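I got to Husar a little before nine on a Friday, and the woman who writes the recording rules there already had a coffee waiting for me (bless her). Her rulebook is two pages long. I expected fifty!

"It was fifty once," she told me. "People signed it and put it in a drawer."

The project is called Pernaneo, and its people collect demonstrations of everyday table tasks with hand-held grippers, 800 takes so far for the kitchen set. The target is 4000, so how a take gets thrown out matters a lot to her. What's rule one?

"Same start, every time. Tips apart, markers clear, cables behind the hands. If a sleeve covers a marker, you stop and say so."

I asked if operators mind stopping. She laughed - apparently they mind a lot, at first. "They want to save the take. I'd much sooner have a gap in the numbering. Take 2343 at Sidon, where I worked before, was a patched-up one, and we argued over it for a month."

She's also firm on breaks, and on writing down failed grasps as failed. Wasia, who share the data, wanted only the good ones. She said no, and they came around by July.

What would she add if she had a third page? "Cables," she said, right away. "I could do a whole page on cables." 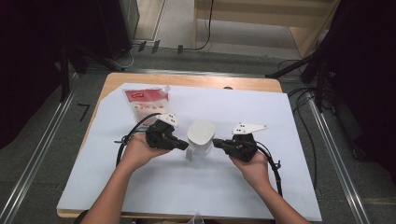 Both grippers close in on a white pitcher, with a spouted pouch lying behind it.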